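Naltside Bottle Museum and Returns History Project
Progress report to the Cabrera Fund, second period
Prepared by Gil-soo Shim, project lead
Saturday, September 30, 2017

Where we are

The last report ended with a promise that the oral histories would be "substantially complete" by now. I would like to withdraw the word substantially. The recordings are well along, the transcripts less so, and the catalogue has overtaken both, which was not the order in the work plan but is the order in which it rained.

The project remains within its budget and about a month behind its timetable. Details follow under the headings the Fund asked for, with one heading added at the end for matters that didn't fit under the others.

Collection and cataloguing

The catalogue now stands at 1,487 entries. Most are soft drink and cordial bottles from the Naltside works and its rivals, with a respectable showing of dairy glass and a drawer of stoppers that had been filed under "misc. plumbing" by a previous generation. Each entry has a maker, a date range, a condition note and a shelf number. The shelf numbers are correct as of Thursday, when we found that bays four and five had been numbered from opposite ends.

We had planned to date the embossed bottles by the base marks. This works beautifully until the early 1930s, when the works bought second-hand moulds from at least two other firms and didn't bother to recut them. A bottle that says one town on the bottom and another on the shoulder is now recorded under both, with a note. Anyone who wants a single answer is welcome to come and argue with the bottle.

The Tinex database is doing what it was bought to do. It still sorts "St." and "Saint" as though they were different religions, and it will not accept a date range that starts with "before", so we have entered a good many items as 1850 and explained ourselves in the remarks field. The supplier has been told. The supplier has thanked us for our feedback.

Two donations came in during the period. The first was a run of ginger beer bottles from a farm sale, clean, intact and labelled by somebody with lovely handwriting. The second was left on the step in a wet cardboard box that gave way while being carried inside. We kept the sound pieces and recorded the rest as fragments.

Oral histories

We set out to record 43 people who worked in, delivered for, or collected deposits from the bottle trade in the district. Recording is finished for all but six. Of those six, two have moved to the coast, one has changed her mind and changed it back, and three are busy with harvest and will be easier to catch in January.

The deposit stories are much the best of it. We had expected childhood reminiscence and we got what amounts to a study of petty crime. The commonest method was to return a crate at the front of the shop, walk around to the back where the empties were stacked, and return it again. Four former shopkeepers told us they never knew this went on. Their former customers, recorded separately, all remembered being chased.

The drivers have been more guarded, except on the subject of crates. Opinion divides sharply over whether the change from timber to plastic was progress. Timber gave you splinters and swelled in the wet. Plastic slid off the tray at the first decent corner. One man spoke on this for most of an hour, and it is among the best things we have, though it will need some editing before it can be played to school groups.

Transcription is the weak point. We allowed one day of typing for each hour of tape, and the real figure has been closer to two, more where a kettle or a budgie was involved. We have shifted some hours from the exhibition line to cover it, as agreed by phone with your office in the winter.

Exhibition

The travelling display has been built and has travelled once, to the Nemus library, where it stood for three weeks between large print and the photocopier. The librarian's clicker recorded 200 visitors. We suspect that a portion of these wanted the photocopier, but they had to pass the cordial labels to get to it and we are claiming them.

Comments in the visitors' book were kind. Several people wrote down the flavour they missed most, which nobody had asked them to do, and we have left a column for it ever since. Sarsaparilla is ahead. One person wrote "too many bottles", and we have taken this on board as far as a bottle museum can.

The panels need work. The text was set in a size that looked generous on a screen and turned out to be suitable for hawks. We are reprinting three of the five panels and have cut the words by about a third, including a paragraph on the chemistry of aqua glass that I was fond of and will find another home for.

The hands-on table has had one change. Visitors were meant to fit stoppers to the right bottles, and did so with such vigour that we lost two of the stoppers and the rim of a bottle. It now uses reproductions.

Schools program

Three schools booked and two came. The third had a burst water main and has rebooked for next term. The most successful activity was the deposit game, where each child starts with an equal number of paper tokens and has to run either a shop or a delivery round. Within ten minutes the class had invented credit, debt and a cartel. The teacher asked if she could borrow the materials and we have run off a second set.

The worksheet was less popular. It asks children to interview a grandparent about bottles, and a number of grandparents turn out to have been born in the age of the can. We will broaden the question to cover milk cartons and other recent antiquities.

Money

Spending is in line with the approved budget except for three items. Transcription is over, as explained. Exhibition is under by the same amount. Shelving came in $100 above the quote after the floor in the back store was found to slope, and the legs had to be packed on one side. We have absorbed this from the postage line. Receipts are attached in date order, apart from the ones from the hardware store, which fade if you look at them and have been photocopied.

No equipment has been bought that was not in the original application. We did ask about a dehumidifier and would like to ask again.

Risks

The main risk is the roof. It does not leak on the collection, but it leaks near it with what I can only call intent. The landlord has sent a man to look, and the man agreed that it was a roof. We have moved the paper labels and the ledgers to the office in the meantime and put the stoneware, which doesn't care, in their place.

The second risk is that too much of the cataloguing knowledge sits with one person, and that person is writing this report. We are putting together a short handbook on dating marks, closures and lips, and a first draft should be ready before the next reporting date. It has to be readable by someone who has never held a Codd bottle, and my own first attempt was not.

Next period

We will finish the remaining six interviews and bring the transcripts up to date. The display goes to the agricultural hall with its new panels. The handbook will be drafted and tried out on somebody patient. We also hope to photograph the embossed bottles against a plain backing, having learned that clear glass on a white sheet produces a very good picture of a white sheet.

Other matters

The Fund's name was spelled with one r too many on the library poster. It has been fixed on the reprint, and we are sorry.

Permission forms for the recordings are held on site and can be inspected at any time, though please ring first so that somebody can find the key.
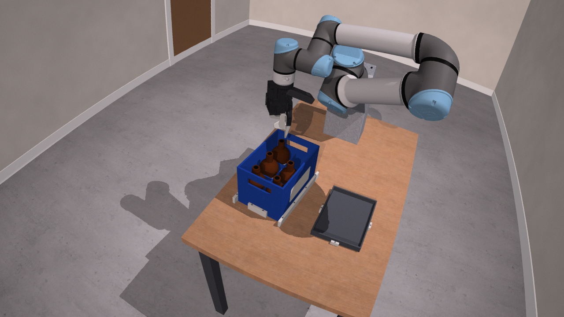
Blue bottle crate on a wooden table, computer rendering.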